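Week 5 Notes: How a Room Tells You Where to Sit

Interiors and Everyday Life, Tornetti Evening Program

Reading for this week: the chapter on halls and kitchens in the Elus course reader. Bring your floor plan from week 4, even if it is still a mess. Messy plans are great for this one!

1. Where we left off

Last time we talked about the hearth and how, for a very long stretch of history, the fire decided everything. You sat where it was warm, you cooked where it was hot, and the furniture shuffled in and out as needed. In many medieval houses the table was a set of boards laid on trestles, and when the meal was over it was taken down and leaned against the wall. That is where we get "the board" in phrases like "room and board," and I find it wonderful that a piece of furniture is still hiding in the rental listings.

So the question for this week is what happens when the table stops moving.

2. The fixed table

Once a table stays put, the room has to make up its mind. There is now a middle and there are edges. Paths form along the walls, and doors start to matter in a new way, as people have to get from the door to a seat without climbing over somebody's lap.

Some terms you should be able to use by the end of the night:

Clearance: the free floor between the table edge and the nearest wall or piece of furniture.

Head and foot: the short ends of a long table. Which one counts as the head often depends on the door (the person facing it tends to get the honor).

Approach: the line a person walks from the doorway to the table. Short and straight feels formal. A bend in the approach feels more private.

Overhang: how far the top sticks out past the legs or base. This is what your knees care about.

3. Shape and talk

A round table pulls everyone into one conversation, up to a point. A long one breaks into clusters, usually of three or four people, and the clusters drift during the meal. If you have ever been stuck at the far end of a holiday dinner hearing laughter from the other end, you already know this in your bones.

Look at how the surface itself works on us, too. A pale top with nothing on it reads as a work surface, a place for homework and bills. A darker wooden one reads as dinner. Corners matter as well - a rounded corner invites people to squeeze past, and a sharp one makes them swing wide.

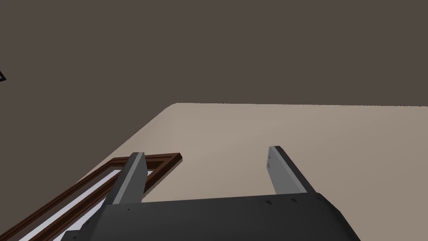
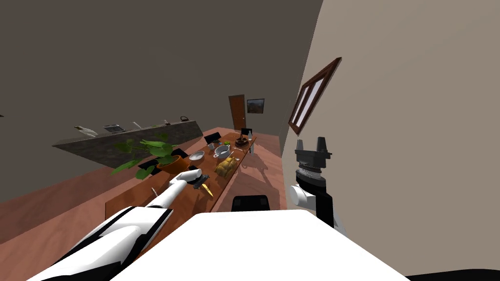

4. The Brerier survey

Now for my favorite part of the whole course. The Brerier housing survey asked people in 276 apartments to keep a simple diary of what went on at their main table. Eating came first, as you would guess, but only just! Paperwork, sewing, model building, haircuts, school projects and long phone calls filled up the rest. In 19 of the apartments the table was never used for a meal during the diary period. Those households ate on the couch or standing at the counter, and they still said they would not give the table up.

Talk about that last point with your neighbor for a few minutes. What is a table for if you don't eat at it? Keep your notes, we will come back to them when we do desks.

5. The Fu house

We will spend the second half of the evening on the plan of the Fu house, a narrow row house with one long room on the ground floor. The table sits lengthwise and takes up most of it. On paper it looks like a mistake. Then you trace the daily routes (use a colored pencil, it really helps) and you see that everyone in the household passes the table on the way to everything else: stairs, kitchen, yard. Mail lands there. So do coats.

Trace at least two routes, one for a weekday morning and one for a Sunday. Mark every place where two people would have to turn sideways.

6. For next week

Draw your own table and the floor around it, to scale. Measure the clearance on all sides with chairs pushed in and again with chairs pulled out.

Write up to 80 words on where you sit and why. If you always take the same seat, try another one for a few days first and write about that.

Start thinking about the final paper, which is 2,000 words on one room you know well. Kitchens are popular, but hallways and porches are very welcome.

Handouts for week 6 (beds, and who got one) will be on the side shelf by the door.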